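Two former night clerks at a self-storage site in Skadham have been charged with burglary and receiving stolen goods after police tied them to break-ins at 80 rented units. Both men pleaded not guilty at a short hearing. Bail set for one, denied for the other. Names being held back until a second hearing, at the request of the prosecutor.

The site is run by Figueroa Storage. Police say the clerks used a master code to get through the gate after closing, cut the renters' own locks and put new ones on that looked the same. Some renters had no idea until they tried their keys and the keys didn't turn.
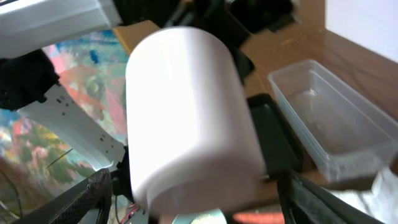
A white container with a rounded top.

First complaint came in June. A renter told the front desk her lock was jammed and was told, according to the charging papers, to "try some oil." She called police the next day. Officers took a report but no one was questioned then, and the break-ins went on for months, prosecutors say.

Things moved only when goods started showing up on Etance, the resale app. One seller account, opened under a made-up name, listed bikes, power tools, winter coats, a sewing machine. A renter spotted her own sewing machine in the listings, with her initials still scratched on the base, and set up a meeting with the seller. She brought a detective. The older of the two men was arrested in the parking lot.

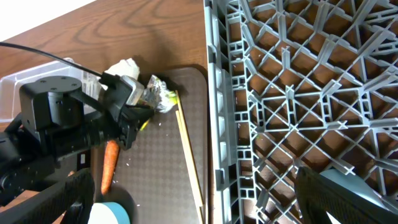
CLALACH, January 15, 2020 — The case is being heard here and not in Skadham, where the courthouse is closed for roof repairs. Small room, every seat taken, people standing along the back wall.

The prosecutor told the judge that seven of the units were hit more than once. Gate records show a code being used long after midnight, she said, on nights when the two men were the only staff on duty. The defense says the same code was written on a card taped inside the office and that anybody who worked there, or delivered there, could of read it.

A lawyer for the company said Figueroa was "a victim here as well" and has since changed all codes and put a second person on nights. He would not say if renters will get there money back. The rental contract limits claims to $600 a unit, which drew a loud groan from the seats. Judge asked for quiet.
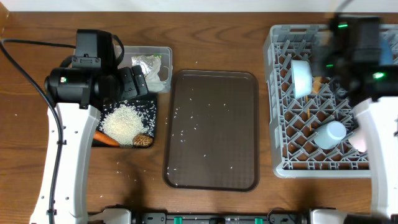
Much of what was taken will never be traced, the detective on the case told the court. Expensive items were sold one by one, but whole boxes of everday household goods were dumped or given away, and those are hard to prove. Renters were asked to write out lists. Many of the lists run to kitchen things, the sort on the table in the photo: a gray dish rack, a big brown serving tray, a clear plastic container. Few people keep a receipt for a dish rack. The detective said his office would accept family photos as proof if the item can be made out in them.

Thư Tiêu, who rented a unit while moving between apartments, said she lost nearly everything she had packed. "I paid every month for an empty room," she said outside court. "They kept sending me the bill." She has joined a group of renters who want the $600 limit thrown out. That would be a separate civil case, not filed yet.

If convicted the men face up to five years in prison on the burglary counts. Police are asking anyone who bought tools or bikes through the app from a Skadham seller to call the Clalach station. Buyers who come forward will not be charged, the prosecutor said.

No date set for the next hearing.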